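Lalter Data Collection FAQ: Simulated Two-Arm Tasks

For operators and for teams using the Lalter set. Questions about accounts go to the Riline help page.

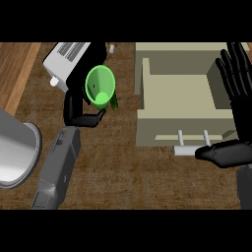 What counts as one example?
One full attempt at one task, from the reset pose to the operator's stop signal. Joint positions, hand commands and rendered views are saved together under a single example number.

How many examples are in the current release?
1576, all made in simulation. Real-arm recordings are kept in a separate set, Novard, and use a different file layout.

Which tasks are covered?
Six tabletop tasks. Most involve grasping a small object with one hand while the other works a drawer or holds still.

Are failed attempts kept?
Yes, with a failure label. Drops, missed grasps and timeouts each have their own code. Attempts in which the physics breaks – a hand passing through a drawer front, for instance – are deleted and do not count toward an operator's total.

How much does the layout change between attempts?
Object position and rotation are drawn again at each reset. Table texture changes every 20 attempts. The arm bases do not move.

Can I pause in the middle of an attempt?
No. Stop, mark the attempt as void and reset. Pauses longer than five seconds are flagged by the checker anyway.

Why do the views have black bands at the top and bottom?
Wide views are padded to a square before training. Cropping them removed fingertips too often. The loader can strip the bands if your model takes wide input.

Does the Hlongwane controller work with this set?
Version 5 and later. Older versions write hand commands in a different joint order, and the converter does not fix this.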